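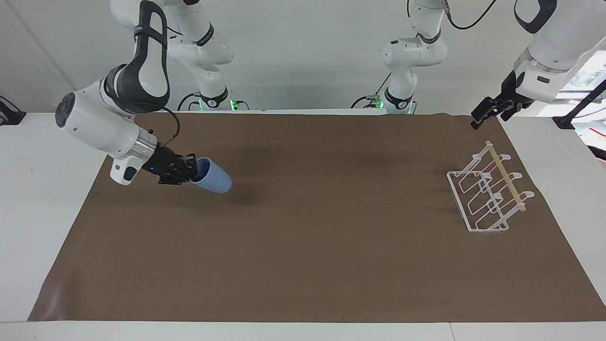
Podel two-arm bench kit: your questions, my answers

I'm Alby Ormsby. I look after support for the Podel here at Dramura, and I get pretty much the same emails every week, so I put them all on one page. If yours isn't covered, write to me and I'll add it!

What comes with the kit?

Two arms with their bases, one multi-fingered hand, one parallel-jaw gripper, the power supplies, all the cables and the Pyo software (your license covers two computers). You also get a brown work mat. The table is yours to find, and so are the cups and dishes.

Can I put the hand on the left and the gripper on the right?

Sure. We ship it with the hand on the right arm, but the wrists are the same on both sides. Swap them, then open Pyo and change the tool setting before you move anything. I forgot to do that once and spent a whole afternoon blaming a cable.

Which one should I use for cups?

I like the hand for cups, especially light plastic ones, since the fingers can wrap around and you can tip the cup over on the way to a rack. The gripper is better with thin stuff like spoons, dowels and the edge of a plate. Seul-gi Do, who wrote most of our dish demos, will tell you the gripper does cups fine too. We've agreed to disagree.

Do I need a special dish rack?

Nope, a plain wire one from the kitchen store works. Teach the rack position again if it gets bumped, though. Wire racks are light and they wander.

How long does setup take?

Plan on a morning for the arms and another 20 minutes for the first calibration. Kwame Yakubu does our setup calls, and he'll stay on the line until both arms move.

How heavy a thing can it lift?

The hand is good for up to 301 grams at full reach. An empty cup is easy, a full mug is asking for trouble. Please don't practice with water near the bases (yes, people ask).

Does it work with my Vesell camera?

It does, from Pyo version 23 on. Older versions see the camera but drop the picture after a while. Update first, then plug it in.

Can I try one before I buy?

Yes! Lai-ching Choi books the demo visits, and you're welcome to bring your own dishes. April is already filling up, and mornings go first.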